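Lenier cake turntable, tilting model: a review after a year of use

I bought the Lenier tilting turntable last December, after my old plastic one finally developed a wobble I couldn't cure with folded baking paper. I make celebration cakes from home, mostly for family and people in Clotthorpe, so it gets used most weeks and sometimes twice in a weekend. I paid for it myself.

What you get is a cast metal base, a flat top plate and a lever under the plate which locks the tilt. There is a rubber mat in the box as well. Mine came from Hofstetter, the sugarcraft shop, and it was well packed. The instructions are one folded sheet and most of that is about washing it.

The turning is the best thing about it. A light push with one finger and it goes round smoothly, and it stops when you want it to. For buttercream this matters more than anything. I hold the scraper still against the side and turn with my left hand, and I get a clean finish in far fewer passes than before. It still turns as freely as it did on the first day. I put one drop of food-safe oil on the spindle in the spring and have done nothing else to it.

The tilt has three positions: flat, a slight lean and a steep lean. I use the slight one for piping shells round the bottom edge, as I no longer have to crouch at the worktop to see what I'm doing. The steep one I have used only a couple of times, for brush embroidery on the side of a fondant cake. You need the cake stuck down well to its board, and the board stuck down well to the plate. I would not try it with a soft sponge or anything taller than it is wide.
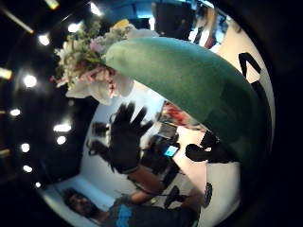 The lever is my main complaint. It is small and sits right under the plate, so you have to feel for it, and with icing sugar on your fingers it slips. You also have to lift the weight of the cake slightly with the other hand while you move it. With a fruit cake on top that is hard work. I now set the angle before the cake goes on and leave it there.

The mat is not much use. It slides about on the plate once there is any grease on it, and I replaced it in the first week with a square of non-slip drawer liner. A damp piece of kitchen paper works too.

It is heavy. That is good when you are working, but I keep mine in a bottom cupboard and I notice the weight every time. If you have bad wrists you will want somewhere to leave it out.

Cleaning is simple. The plate wipes down with hot soapy water and a cloth. Don't put it in the dishwasher. Food colouring paste does stain the white coating if you leave it overnight, and I have a faint pink patch near the rim from a batch of sugar roses. It doesn't come off on the boards.

I have also used the Vumbridge turntable, which Urs Wieser had out on the benches at a piping class I went to. It costs less and turns nearly as well, but it doesn't tilt and the top is smaller, so a twelve inch board hangs over the edge all the way round. If you only make round cakes of eight inches or less and never pipe on the sides, I would buy that one and spend the difference on decent nozzles.

For larger cakes, or if your back complains, the Lenier is worth the extra. I'd like a longer lever and a mat that stays put. Four out of five.

Reviewed 9 November 2018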